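Cell Technician, Bottle Handling (full time, on site)
Kidcombe, Pelletier Building, ground floor

We're looking for somebody to take over the daily care of Fidia, our two-arm tabletop cell. Fidia has been handling wine bottles, glasses and desk clutter for us since the spring, and she has reached the point where she needs a person of her own! Up to now the maintenance has been shared out among whoever was nearby, and you can tell from the logbook, which has four different ways of writing down the same cable check.

It's a hands-on job. You'll have a hex key in your pocket most of the day and you'll get to know one machine very, very well.

The cell

Fidia is a pair of arms mounted on a rail along the front of a marble-patterned table, with walls on three sides. Each arm carries a black gripper with two padded fingers and a small camera that looks out between them. Bottles are our main business: full-size wine bottles, dark glass and clear glass, lying in a white wire rack. Clear glass is the hard one. It picks up reflections, the veins in the tabletop show straight through it, and a finger pad that has shifted even a little will find that out before you do.

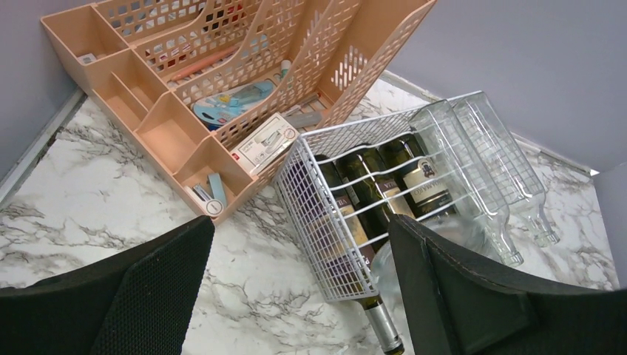 What you'll be doing

Mornings start at 7:30 with the warm-up. You bring both arms up, run the homing routine, and walk the purple cables from base to wrist with your fingers, feeling for anything stiff or pinched. Then the camera check, one wrist at a time, against the reference board.

After that the day depends on the cell. The regular work is:

- Cleaning the finger pads and swapping them when the mesh starts to go smooth. We change them every 200 grasps on glass.

- Setting grip force for whatever is on the table that week. A clear bottle standing on its base needs a different setting from a full one lifted by the neck, and we keep a card for each.
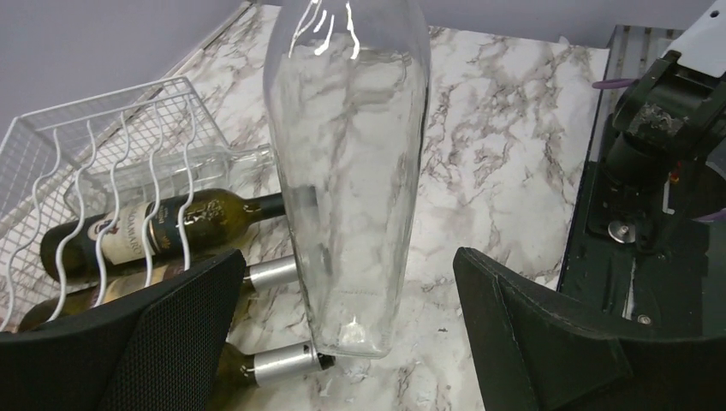 - Checking rail fasteners and base plate screws with the torque driver, and writing the reading down (in one format, please, you may choose it).

- Re-seating cable clips. They walk. We don't fully know why and we'd love it if you found out.

- Resetting the table between runs from the layout sheet: rack, organizer, bottles, glasses. The sheet gives angles, and they matter.

- Small repairs. We keep spare fingers, clips, cables and one complete wrist on the shelf. Bigger jobs go back to Hisisen, our service shop, and you'd be the one who talks to them.

Where we are with it

The counter on the left arm stood at 3,115 cycles at the last service, and the right arm was a good way behind at 988 after its wrist was replaced in September. That mismatch is one of the more interesting things about the job. The two arms don't wear alike, so they don't drift alike, and when they meet in the middle of the table to pass something across you notice it first in the handover.

Foil capsules are another favorite topic here. A foil-covered neck is slicker than bare glass, it's narrower than the body, and when the bottle is lying in the rack it points down at the table with very little room to get a pad underneath.
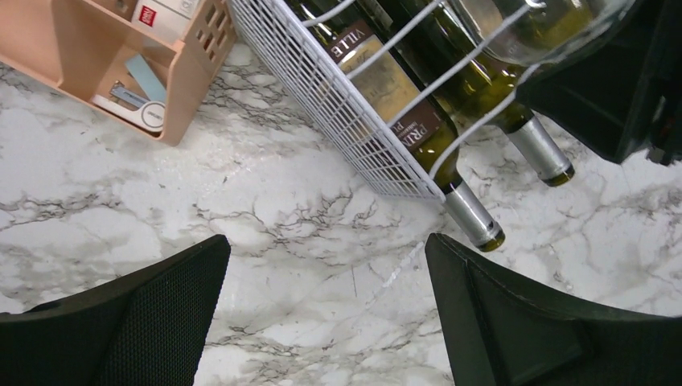 We've tried three pad materials this year and are fairly happy with the current one, but there's a box of samples on the bench that hasn't been touched and it would be yours. If you like slow, careful comparison work, with one thing changed at a time, you'll have a great time with that box.

What we'd like to see

You've looked after a machine before. It doesn't have to be a robot arm. Printing presses, sewing machines, a packing line, lab equipment, an old tractor: all good. You should be able to read a simple wiring drawing and use a multimeter without being shown, and you should be comfortable locking out the power and checking it twice before your hands go over the rail.
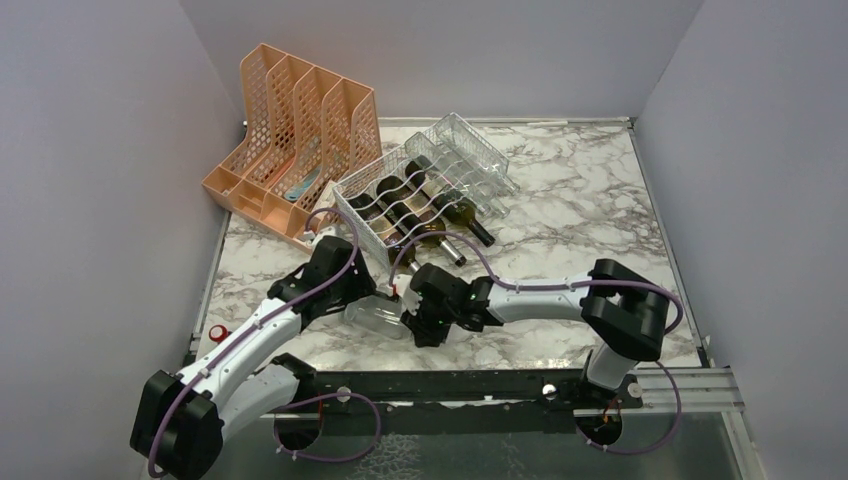 Some Python would help, since the calibration scripts are ours and they're a little shaggy, but we'll teach you what you need. You should be able to lift 50 pounds and stand for a good part of the day. Glass does get broken now and then, so closed shoes and the cut-resistant gloves are a must.

Hours and how to apply

Day shift, 7:30 to 4:00, with a half-hour lunch. Paid training for the first six weeks, health coverage from day one, and a tool allowance you can spend as you see fit.

Send us a resume and a few lines about a machine you've kept running: what went wrong with it, how you found the fault, and what you did next. No cover letter needed. Photos of your repair are very welcome, greasy ones included. Drop it at the Kidcombe front desk or use the form on our jobs page, and put "Fidia" in the subject line. Those we'd like to meet will be invited in for a paid half day at the cell, with a pad change and a camera check to try.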